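Chapter 3
Building a Gripper Arm in a Shared Workshop

The first two chapters dealt with parts that can be bought: motors, bearings, a power supply and a control board. From here on we build. The arm in this chapter is the Villca, a small bench arm first put together by members of the Govarwood workshop, and it can be made with hand tools, a pillar drill and a borrowed printer. It will lift a mug or a screwdriver. It won't lift a bag of sugar, and you should not ask it to.

Work in a shared workshop has its own rules. You may have the bench only on a Thursday evening, and someone else will need the vice. Plan each session so that it ends with a part you can put in a box and carry home. The arm is divided into 34 printed or cut pieces, and Table 3.1 groups them by session. Label the boxes before you start.

By the end of the chapter you should be able to:
fit and align a parallel pair of fingers
set the closing force by changing the motor current
write a short program that opens, closes and waits
test a grip in simulation before trying it on the bench

3.1 Why the gripper comes first

Many builders begin at the base and work upwards. We begin at the other end. The weight of the gripper decides how strong the wrist must be, and the wrist decides the elbow. Builders at Drorkarham who started with the base had to replace the shoulder motor when the finished hand came out heavier than planned.

3.2 Trying a grip on screen

The simulator used in this book is Flavano. It runs on an ordinary laptop and reads the same program file as the arm. Load the gripper model, choose an object and bring the two together slowly with the fingers open.
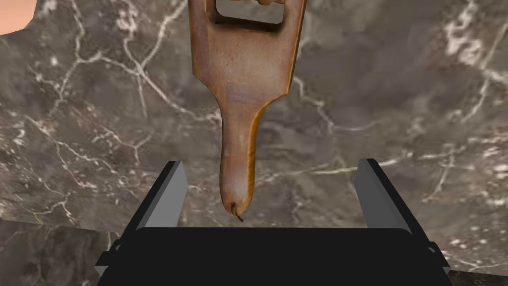
Handles are harder than blocks. A rounded shaft can turn between flat pads, and a tool with most of its weight at one end will swing if it is held at the other. Run each test with the pads at several heights along the shaft and write down where the tool slips. A set of some 2000 trials can be left to run overnight. Keep the results file, as you will need it again in Section 3.5 when you set the motor current.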